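The Pilness Pads

By the time the kettle clicked off, Felista had both grippers on the rug and was swapping pads with a screwdriver she held between her teeth whenever she needed two hands.

"Holter pads first," she said around it. "Then Leclerc. Then the new ones."

"The new ones should go first," said Mārtiņš. He had carried them across town in his coat pocket, wrapped in a sock, and he was not a patient man. "I want to see the new ones!"

"Which is why they go last."

She was right, and he knew it, and he went off to make the tea. They had been at this since September, evenings mostly, in Felista's front room, and the notebook they called Pilness (her grandmother's word for a pantry, or possibly a misprint on a jar – she had never been sure) was nearly full. Each page was one kind of pad. Each line was one piece of fruit. There were 1,300 lines in it so far, and Mārtiņš could have told you about the worst of them from memory, starting with the peach.

The Holter pads were flat and hard and very proud of themselves. They picked up an apple as though they meant to keep it. They picked up a tomato the same way, and after that Felista wiped the table and wrote one word on the line.

The Leclerc pads were the opposite, so soft that everything sagged out of them. Mārtiņš squeezed the handle, lifted a lemon, said "Look at that, look at that," and the lemon rolled under the sofa. He lay on his stomach to get it and came back with the lemon, a pencil and a much better mood than he had any right to.

"Eight out of 15," said Felista, writing.

"That's more than Holter!"

"Holter got eight too. Different eight."

He loved this part. He loved that two sets of pads could tie and have almost nothing in common, and that you could feel the difference in your palm before you saw it. A bad grip buzzed a little. A good one went quiet.

Then the sock came out. Pillex was written on the bag inside it, in his own handwriting, and the pads were dark blue with ribs running across them, closer together than on anything they had tried. Felista rubbed one with her thumb for quite a long time.

"Huh," she said.

She put them on all four jaws. She set the fruit out again on the teal cloth, took the gripper on her side, and pointed him at the small stuff. No big handsome orange for him. He got the mandarin.

He closed the jaws slowly, the way she had taught him, and waited for the buzz.

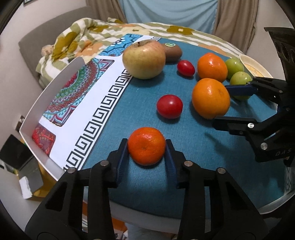
What Felista Wrote Down

Mandarin, held for a count of 60, no slip. Peel fine. M. would not put it down when asked.

Large orange, fine, though I had to come at it twice from my side.

Red tomato, fine. I checked the skin under the lamp and so did he, and then he checked it again.

Kiwi, fine. The fuzz gets into the ribs, so brush them after.

Cherry tomato, dropped. Picked up on the second try, dropped again. M. says the ribs should be finer at the tips and has already drawn this on the back of the gas bill – I think he may have something there.

Tea went cold. Cut new tips tomorrow.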